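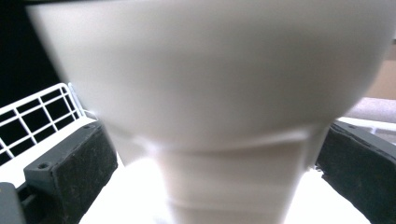 Entered by Leonor Gouveia, Linholm Detention Records Workshop
August, notebook 2, afternoon session
Read and initialed: Serpil Akgül

Purpose of the session: to test the revised intake form for reports of arrest made by relatives, and to settle how a report is to be coded when the family was not told which agency made the arrest.

The old form was written for lawyers. It asks for the charge, the station, and the name of the arresting officer before it asks anything else, and relatives who telephone us on the first day can seldom supply any of the three. Of the 200 reports in the Rebelo set, 154 left the charge field blank. The form then treated those reports as incomplete and placed them in the holding queue, where they were reviewed in order of arrival with no regard to how recent the arrest was. Serpil raised this in the spring and was correct to do so.

The revised form begins with the last confirmed sighting: who saw the person, where, at what hour, and what was said. Identity of the agency comes fourth. Charge has been moved to the second page and may be left empty without affecting the status of the report.

Procedure. We drew 40 reports from the Rebelo set and entered each one twice, once on the old form and once on the revised one. Serpil entered the first half on the revised form while I entered them on the old, and we then exchanged. Names and addresses had been removed beforehand under the Ilitness handling rules. Entries were made directly in Garnix. We did not discuss individual reports until both versions had been saved.

Observations.

1. The sighting question produces longer answers than the box allows. Garnix stops accepting text at 2000 characters and gives no warning. Two of my entries lost their final sentences, and I noticed only when I compared them with the source. I have restored both by hand. The limit must be raised or a warning added before the form is used with live calls.

2. We disagreed on the meaning of "arrest" in cases where the person went to a station voluntarily after a telephone request. I coded these from the time of arrival. Serpil coded them from the time the person was first told he or she could not leave. After discussion we adopted Serpil's reading, with the arrival time kept in a separate field. The difference may be several hours, and it affects the calculation of the period before a first court appearance.

3. Several reports describe a call made under a false pretext, such as a parcel, a job interview, or a question about a vehicle for sale. The old form has no place for this and the detail was usually put under "Other." The revised form has a check box marked "contact before arrest," followed by a free line. I used the line every time I used the box. I suggest we drop the box and keep the line.

4. Where a second relative was taken along to point out a house, the old form recorded that person as a witness only. In some of these reports the relative was held in a vehicle or an office for part of the day and clearly did not feel free to go. Serpil holds that such a person should have a separate report. I agree in principle but am concerned about duplicates, given that Garnix matches on address. Left open.

5. Agency unknown. We tried three codes in the course of the session and were satisfied with none of them. "Unidentified" was read by one of us as meaning that the officers wore no identification, and by the other as meaning that the caller did not recall. These are different facts and the second should never be reported as the first. For the present we use "not stated by caller," and any description of uniform or vehicle goes in the narrative in the caller's own words.

Timing. The revised form took longer to enter. I did not keep an exact record for the first few reports and will not give an average here. Serpil did keep times for hers and will add them on the facing page.

Correction to the entry before this one: I wrote that relatives' telephone numbers are deleted when a case closes. They are moved to the restricted table and deleted at the annual review. The earlier line has been struck through and initialed.

Matters for follow-up.

Garnix text limit: request to be written by L.G., with the two shortened entries attached as evidence.

Guidance note on voluntary attendance: draft by S.A., half a page at most, to be placed at the front of the binder.

Separate reports for accompanying relatives: to be raised with the Linholm legal desk. No change to practice until they reply.

The Portuguese version of the form still carries the old order of questions. It should not be given out. The printed copies in the tray by the door have been removed, but there may be others in the interview room folder.

Next session: repeat with a fresh draw from the Rebelo set, read aloud as a telephone call by one of us while the other enters. Serpil to choose the reports so that I have not seen them.

Addendum, 5:20 p.m. Interview room folder checked. Old copies found and shredded. L.G.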